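Wilfredo Estrella
March 15, 2022

Gripper rebuild, part 8. The hand-held one this time. The arm is still in bits on the bench at Sakville and will stay there until the new bearings arrive.

Changes since the October version: both finger links recut 3 mm shorter, new blue pads, and the handle reprinted with finer ribs. The old handle turned in the palm whenever I squeezed hard.

Pads first. I cast them in a softer silicone than last time. The previous batch gripped flat things well and let anything round roll out. Cure time was 8 hours, and I left them overnight anyway.

Links next. One screw at the bottom of each, done up until the play goes and then backed off a quarter turn. Thread lock on both. I skipped it in October and lost a screw down the back of the radiator.

Mass with everything fitted is 431 g. The target was 400. Most of the excess is in the handle, which I printed far too solid. Oner has offered to redo it with thinner walls – I'll take him up on that once the shape is settled.
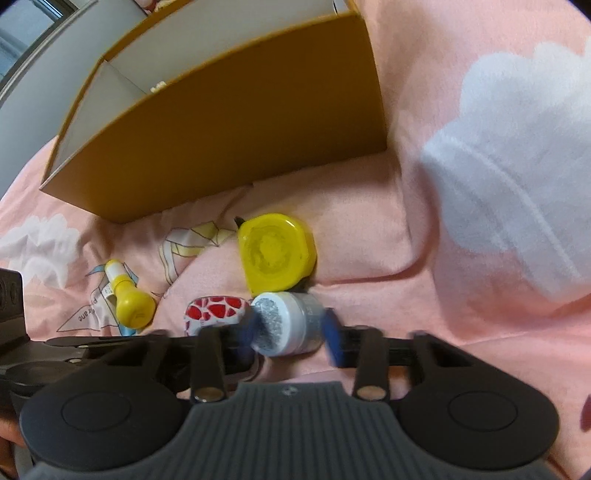

Small jars are the awkward case. The lid is often a different finish from the body, so where the pads land changes how much squeeze you need. I now go for the sides, low down, and close slowly.

The bed is a worse surface than the bench, and more useful for it. A sheet gives under the fingertips, and things lean or lie on their sides. Bottles with rounded caps are next on my list.

Logged 125 grasps so far. Drops go in the same file with a note on which pad slipped first. It is nearly always the left. I suspect the left link is a hair out of square – will check it against the spare.

Ignacio asked for the drawings. They're in the Pindonora folder, links and handle only. The pad mould isn't there yet as I still need to fix the draft angle. Please don't print the bracket from the old set, the holes are wrong.

Next: square up the left link, then repeat the whole run with the same objects.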